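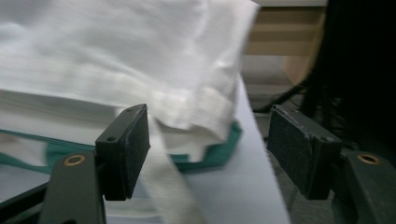
In Praise of the Town Clothesline

March 23, 2026

I want to make a case for hanging laundry outside, and I want to make it as someone who owned a dryer for 28 years and never once thought about it. Then I moved to Roltwood, into a second-floor apartment with a shared yard, and the yard had lines. Six of them, strung between two iron posts that lean toward each other like old friends at a bar. I have been a convert ever since!

The money is the least interesting part, so let me get it out of the way. My electric bill dropped by a little, enough for a decent lunch every month. Fine. I like lunch. But I would hang my sheets outside if it cost me the price of a lunch instead.

What I love is how it makes you look up. I know which way the wind comes from now (west, mostly, over the old Belonden mill, and when it swings around to the north you have maybe an hour before rain). I know that the back corner of the yard gets sun until nearly dinner in June and almost none in winter. I lived in my last house for years and couldn't have told you where the sun set.

And then there are the people. You can't hang a king-size sheet in a breeze without someone coming over to grab the other end, and once a person has helped you fold a sheet you're on speaking terms for good. I've picked up a soup recipe, a dentist and a used bicycle at that line. The apartment I had before this one had a laundry room in the basement with 185 units above it, and everybody stood there looking at their phones until the buzzer went.

So it drives me a little crazy that so many places still forbid it. The new townhouses on the other side of Roltwood have a rule against any line that can be seen from the street, and the argument is always that laundry looks messy. Messy compared to what? The same street allows inflatable snowmen as tall as the garage. A row of pillowcases moving in the wind is one of the nicest things a block can have on it, and I'll say so at any meeting that lets me have the microphone.

Yes, towels come out stiff. Give them a good snap before you hang them and another when you take them down, and they'll soften up some. I've come to like them scratchy, though I know I won't win everyone over on that one. Pollen is a real problem too, and if spring makes you miserable, dry your bedding indoors until it passes. Start with dish towels and a short piece of cord on the porch, and see if you don't want a longer one by summer.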